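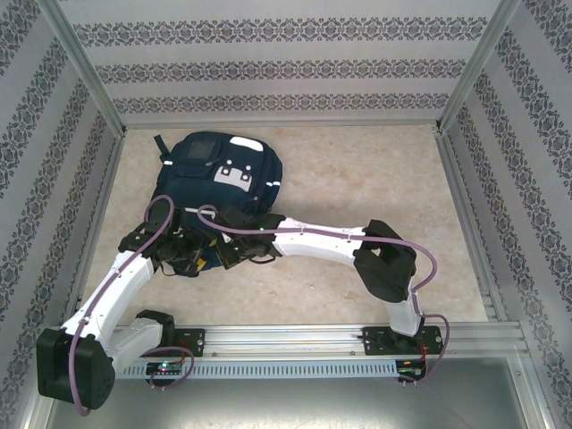
Reading time: 5 min

Home | Products | Guides | Spare parts | Contact

Usden backpack, user guide
Section 3: Laying out, packing and adjusting
Revised 2021-06-03

3.1 Scope

This section applies to the Usden backpack, part number 3821, in all colors, including navy blue. It covers laying the bag out, loading it, closing it and setting the straps. Washing is covered in the next section.

The Usden has one main compartment with a two-way zipper, a padded sleeve against the back panel, a front pocket and two open side pockets. Earlier bags sold under the Pastor name have a single zipper slider and no sleeve. For those bags, skip 3.3 steps 2 and 3.

3.2 Laying out the bag

1. Clear a flat, hard surface larger than the bag. A floor panel or a table is suitable. A bed or sofa is too soft and lets the base twist while the bag is being filled.

2. Wipe the surface. Grit caught under the bag wears the coating on the base fabric, and pale dust shows on the darker colors.

3. Lay the bag on its back panel with the shoulder straps underneath. Spread the straps outward so that they do not form a lump under the sleeve.

4. Open the main zipper fully. Move both sliders down to the ends of the track.

5. Remove the paper filling and the silica gel packet from a new bag. Check the front pocket for a second packet.

Note: A new bag holds its shipping creases for several days. Do not iron the fabric. Fill the bag loosely with towels and leave it overnight.

CAUTION: Silica gel packets are not food. Keep them away from children and pets.

3.3 Loading the main compartment

1. Turn out anything left in the compartment and shake the bag upside down. Return it to the flat position.

2. Slide the laptop or folder into the sleeve with its longest edge parallel to the zipper side. The item must go all the way to the stop at the bottom of the sleeve.

3. Fasten the sleeve tab over the top edge. If the tab does not reach, the item is too tall for the sleeve and must be carried another way.

4. Place heavy items next, close to the back panel and at mid height. Books go spine down.

5. Fill the space in front with clothing or other soft items. Roll them to match the width of the bag.

6. Put small hard items, such as chargers, in a pouch before packing them. Loose plugs mark the lining.

7. Press down on the load with an open hand. The front panel should give slightly. If it does not, remove something before closing.

CAUTION: Do not load the bag beyond the weight shown on the label inside the main compartment. Overloading pulls the stitching at the top of the shoulder straps and is not covered by the guarantee.

Note: The side pockets have no drain hole. Bottles must be closed tightly and carried upright.

3.4 Closing

1. Hold the two sides of the zipper together with one hand near the slider. Pull the slider with the other hand, along the line of the track.

2. Bring the sliders together at the top, or at either side if the bag is to be locked.

3. If a slider stops, back it up a short distance and look for fabric in the teeth. Pull the fabric out sideways. Do not force the slider forward.

4. Close the front pocket last. A full main compartment changes the tension on this zipper, and closing it first can leave the track under strain.

3.5 Setting the shoulder straps

1. Loosen both straps to their full length.

2. Lift the loaded bag by the top handle and put one arm through each strap. Do not lift by a single shoulder strap.

3. Pull both lower webbing ends down and back at the same time until the back panel sits against the shoulder blades.

4. Clip the chest strap and slide it to a level where it does not press on the throat. The chest strap fits chests of 42 inches or less over clothing. The Flergate extension strap is sold separately.

5. Fold any spare webbing and tuck it under the elastic keepers.

Check the setting again after walking for 5 minutes. New webbing slips slightly in the buckle until it has taken a bend. If it keeps slipping, confirm that the webbing passes over the center bar of the buckle and back under the toothed edge.

3.6 Before storage

Empty all pockets. Leave the main zipper open by a hand's width. Lay the bag flat or hang it by the top handle in a dry place out of direct sun. Do not stack boxes on it, as the foam in the back panel does not recover fully from long pressure.

A damp bag must be dried at room temperature before it is put away. Hang it upside down with every zipper open. Radiators and tumble dryers damage the coating.

3.7 Replacement parts

Zipper pulls, chest strap clips and elastic keepers can be replaced at home without tools. Shoulder straps and sliders must be fitted by a Gendgate repair counter. State the part number and the color when ordering. Orders for navy blue pulls placed before August ship with the older cord type, which fits the same slider.

Related guides
Section 4: Washing and stain removal
Section 5: Fitting the rain cover
Pastor backpack: single-slider zipper care
Flergate extension strap: fitting sheet
Gendgate repair counters: what to bring

Contact | Guarantee terms | © 2021 Usden | Back to top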